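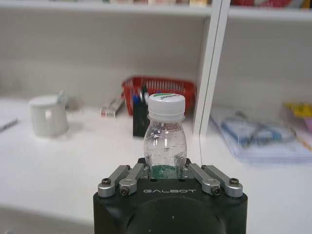
I've been meaning to answer Etelka about the desk question, and it's November already, so sorry about that! I gave up on drawers two moves ago and went to a plain white desk pushed up against a white shelf unit, and I'm never going back. Everything lives on the shelf or it sits out where I can see it. My rule for the desk itself is that drinks need a lid, full stop, after I drowned a whole stack of Plangate forms last spring (Kinga remembers, she helped me peel them apart). So it's the white mug with its white lid, and a small bottle of water with a screw cap, and that's all the drinking I do up there. The colorful junk goes on the upper shelf where it can be as messy as it likes.

Prev by Date | Next by Date | Thread Index | List Home

Etelka Sárközi wrote:
> Does anybody keep water at their desk without wrecking things?
> I have 16 inches of depth to work with and a cat. Also, do you
> run your cables in front of the shelf or behind?

Sixteen is tight, mine was 18 at the old Berngate place and I still bumped my elbows. I'd put the mug on the left if you're right-handed. For cables, run one thin one down along the divider and leave it, you stop noticing it in a week. No advice on the cat, maybe Ha-neul has some?

Biljana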